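**Ticket 11: right hand stalls during notebook stacking routine**

Workshop: Gruldale shared workshop, bench 2
Build: Plita (two-armed humanoid upper body)
Raised by: Julián Bermúdez
Status: open

**Fault reported**

The right arm completes its reach, but the routine halts before the grip is confirmed. The controller logs a contact timeout at 1000 ms. The fault was first recorded on Sunday and has recurred with both the original and the replacement wrist cable.
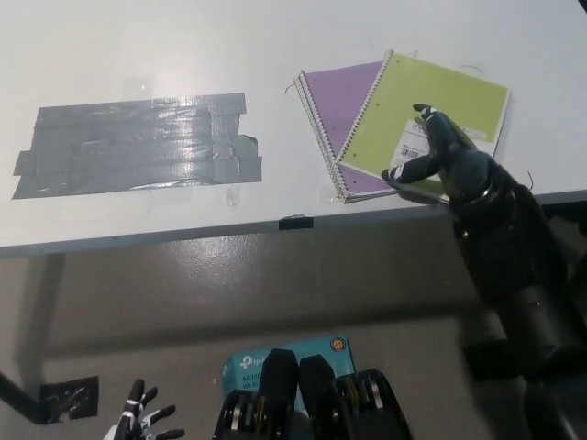 The timeout value was inherited from the Skesitz gripper profile and has not been adjusted for a hand with separate fingers. Members are asked not to raise it until the checks below are complete, as a longer limit would conceal a calibration error.

**Checks carried out**

- Wrist connector reseated. No change.
- Finger zero positions reset with the arm parked. No change.
- Left hand run through the same contact test. Passed.
- Controller restarted from cold. Fault returned on the second cycle.
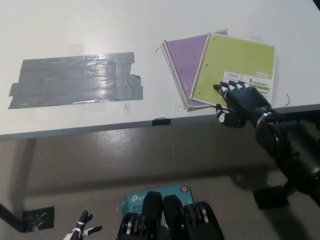

Contact detection depends on the fingertip sensors registering pressure in the order set out in the Steinarsdóttir hand library. If a light touch falls below the threshold, the routine continues to wait and then times out. The target for the next test is to be the lower right area of the green notebook, where the fingertips rest beside the label, and the purple notebook is to remain underneath it. Raw sensor values must be saved for each attempt.

**Action required**

1. Record fingertip readings at the present threshold.
2. Lower the threshold by one step and repeat.
3. Attach both logs to this ticket.

The wrist cable order is on hold pending the results.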